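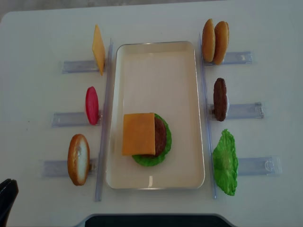
What does a regional museum do with a print collection that it can show only a little at a time?

It rotates the sheets on a fixed schedule, records every hour of light they receive, and opens the study room to anyone who books.

Speaker notes: The Print Room at Ketdale
18 Feb 2025

Opening. Thank the hosts. State that the talk concerns works on paper only. Paintings and textiles are covered by a separate policy and questions on them should go to the registry.

The collection. The museum at Ketdale holds 800 prints, mostly etchings and woodcuts, with a smaller group of lithographs from the Strömberg bequest. The bequest came with a condition that the lithographs be kept together. The trustees have always read this as applying to storage and not to display. Pause here, as this point usually draws a question.

Condition. The survey found that 400 sheets were still in their old acidic mounts. These are being replaced in order of risk. Foxing is most common in the woodcuts, which were stored for many years against an outside wall at Skiltgate before the move. Mention that the Skiltgate building is now offices and is not open to visitors.

Light. Each sheet may be shown for one season and must then rest for 5 years. Lenders sometimes ask for shorter rest periods. The museum does not agree to these. Hand-coloured prints are assessed one by one, and several will not be shown again in the main gallery. Good facsimiles are used in their place and are labelled as such.

Slide change: gallery plan.

The hang. The present display occupies the two north rooms. Works are grouped by process, so that a visitor sees the etchings first and reaches the lithographs at the end. An earlier plan placed them by date. Staff found that visitors asked how a print was made far more often than when, and the plan was altered. Labels have been rewritten in shorter sentences and set in larger type.

The study room. Readers may request up to nine sheets at one sitting. Pencil only. Bags are left at the desk. School parties are received in the mornings, by arrangement.

Loans. The Brerneck exhibition opens in September and will include the large harbour etchings. Couriers will travel with the crates both ways. Do not give the insurance value, even if pressed.

Closing. Repeat the booking address. Allow time for questions and leave the plan on screen.

3 comments

inkandplate: Are the harbour etchings staying in Ketdale until the loan? I would like to see them before they go.

Marlpit: The larger labels are a great help. Please do the same upstairs.

paperhinge: I still think "kept together" meant on the wall as well.

Shared 9 times

This site uses cookies to remember your settings. Accept or manage your choices.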